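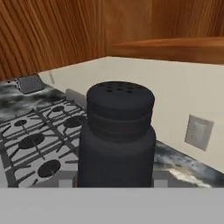 How often should the gripper on a kitchen arm be re-zeroed?
At every tool change, after every collision stop, and otherwise every 15 hours of run time, whether or not anything looks wrong.

I maintain the simulated kitchen cell at Korkport and share responsibility for its physical twin. The interval above is the one I have argued for since August, and it is shorter than the one in the Pristen service sheet, which asks for a re-zero at 83 hours. I think the sheet is wrong for this class of work, and I want to set out why in one place.

A two-finger gripper of this type reports its opening from a motor encoder. The encoder knows where the motor is. It does not know where the fingertips are. Between the two sit a reduction stage, two linkages and a pair of bolted fingers, and each adds a little error. On a pallet of cartons the error is absorbed by the carton. On a shaker or a small bottle it is not. The part is narrow and light, and if one finger arrives early the part tips before the second finger arrives.

The usual reply is that force control takes care of this. It takes care of some of it. Force control acts after contact, and with a light container the first contact is already the fault. Raising the threshold makes the grip firmer and the tipping worse. Lowering it makes the gripper stop on linkage friction, and the log then records a grasp that never took place. I have seen both settings proposed as fixes for what was a zero offset.

My procedure has not changed much. Move the arm to its service pose, with the fingers clear of the counter. Close on nothing at low force and read the reported opening. Close on the 20 mm gauge block and read it again. If the first reading is off and the second is off by the same amount, write a new zero. If the two differ, stop, because an offset will not correct a scale error, and go looking for a loose finger bolt or a worn linkage pin. Then repeat the block reading with the wrist rotated a half turn. A reading that changes with wrist angle means play, and play is a repair job.
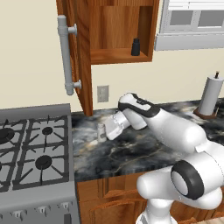 The simulated cell needs the same discipline, and on this point I am in a minority. Most people I work with treat the model as exact. The geometry is exact. The parameters were typed in by somebody, on some date, from some state of the hardware. Finger friction, joint damping and the closing offset all came off a real gripper that has since been opened, cleaned and refitted. If the real one is re-zeroed and the model is not, the two drift apart without either of them being broken.

Tadeo Godoy, who ran the Lucero cell before it was merged with ours, disagrees with me about the interval. His position is that frequent zeroing hides wear. If the offset is written away every two days, there is no long slope to look at, and the worn pin is found late. It is a fair objection and the best one I have heard. My answer is to keep the old value each time a new one is written. The slope is then in the log, with more points on it than an 83-hour schedule would ever give. The Rillow controller does not do this by default. It overwrites the field. We added seven lines to the startup script to append the previous value to a text file, and that file has been more use to me than the diagnostic page.

There is also the matter of downtime. The check takes me 7 minutes with the block already in the drawer. The longer schedule saves those minutes and spends them later on failed grasps, which get charged to perception or planning and are debugged by people who have no reason to suspect the hand. I would like that cost to appear on the maintenance line where it belongs.

Two smaller opinions, as I am here. Finger pads should be replaced as a pair, always, even when only one is marked. An uneven pair shifts the grasp center and no zeroing routine will see it. And thread locker belongs on the finger bolts, in the removable grade. The service sheet leaves this optional. On a cell that picks objects this small, I would make it a required step and record the torque – a paint mark across the bolt head is enough to show later whether it has moved.

What I have not settled is the collision stop. At present any stop triggers a full check, including the soft ones where the arm only brushed a cabinet door or the edge of a grate. Tadeo would exempt those below a set joint torque. I might accept a threshold if it were measured at the fingers. Measured at the joints, a sideways knock on one fingertip hardly registers, and a sideways knock is what bends the linkage. Until there is a better signal, I will go on running the check after every stop.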